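From: Glykeria Sarantis
To: bimov-dev
Subject: Re: [bimov-dev] Handle poses drifting in the kitchen sim
Date: January 1, 2020

On the December call, Drukow wrote:
> We still see the grasp pose land low on the upper drawer.
> The lower one is fine most of the time. Is this the planner
> or the detector? We are on the stock Darkent kitchen and
> haven't touched the camera extrinsics.

It's the detector. I replayed 70 of your logged episodes with the planner fed ground truth poses and it reached the pre-grasp every time. With detector poses it missed the upper handle in 12 of them, always low and always by a similar offset.

My best guess is the shadows. The posts on the bar handles throw stripes down the drawer face, and the box the detector returns stretches to take them in. The centre of the box then slides off the bar, and we back-project from the centre.

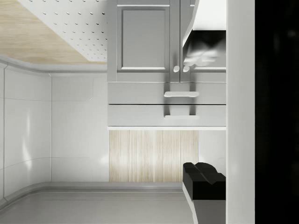 Wrist view in the sim, gripper at lower right. Note the stripes under the upper drawer handle.

The round knobs on the doors have soft shadows as well, but they are short and I haven't looked at whether they shift anything.

I've pushed 2 changes to the Tzanetos branch:

handle_pose.py now fits a line to the depth points inside the box and takes the grasp centre from that. Shadows don't show up in depth, so the fit should ignore them. If there are too few points it falls back to the old behaviour and logs a warning.

The render config has a shadow_softness option. It defaults to the current value, so your existing runs won't change colour on you.

I have not retrained anything. If someone has GPU time, randomizing the light direction would be worth a try – the current set was all rendered with a single fixed light.

One more thing while you're in there: the collision mesh for the hood is still a plain box, and the planner takes a wide detour on the right side. I'd leave that for a separate patch.

Could you rerun your logs on the branch and send me the warnings file?

Glykeria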